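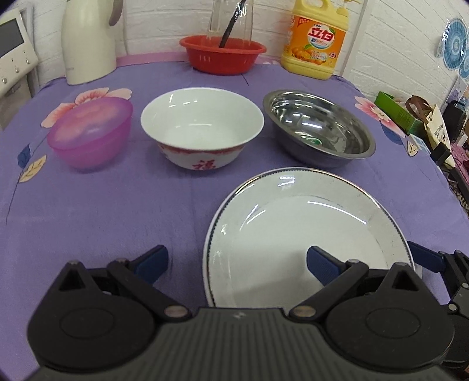 Soft pads or bare fingers for dishes? Two-handed comparison thread

garneck_tools
Posted 22 December 2019

I've been swapping back and forth between the Brarer pads and the Clurkurari ones on my hand-held pair, and I'm having way too much fun with it. Bowls are my favourite test now! A ceramic plate, a porcelain bowl, plastic, stainless steel, all on one table, and each one wants something different from the fingertips.

So far I like the dark blue rubber pads best on rims. They let you come in at a lazy angle and still get some grip. Flat plates are another story (I keep wanting a thinner tip to get under the edge).

11 replies · 32 likes

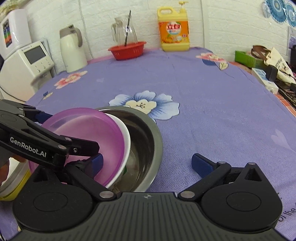 solimanbench
Forum moderator, gripper section

Rims are exactly where I'd start too. Look at the pink plastic bowl, clamped by the rim while it's tipped up on its edge, with the white one and the big steel one leaning behind it. I love that kind of grab for comparing pads. Thin wall, slick plastic, other bowls right there to bump into. My vote is Clurkurari for plastic and Brarer for anything heavy.

tinshed_mech

Have to disagree on Clurkurari. I did 300 grabs with mine in March and the tips went shiny well before the end. Grippy when new, sure. I'd take a harder rubber any day and just squeeze a bit more.

garneck_tools

300 is a lot more than I've done, fair enough. Did you wipe them down between runs? Mine pick up dust like crazy and then behave completely differently.

tinshed_mech

Every 50 or so. Still went shiny. Could be a bad batch, I guess.

solimanbench

Squeezing harder is fine on steel but I wouldn't do it on a thin plastic rim, it flexes and pops out. Try both hands, one on the bowl you want and one steadying the rest. Totally changed my mind about hinged jaws!

pivotpin

Can anyone measure the Brarer pads for me? Trying to work out if they'll fit the older Soliman fingers without new screws.

3143 views · 4 shares

Related threads
Soliman finger screws, which length?
Wrist camera glare on shiny bowls
Garneck controller lag, fixed (mostly)
Show us your gripper bench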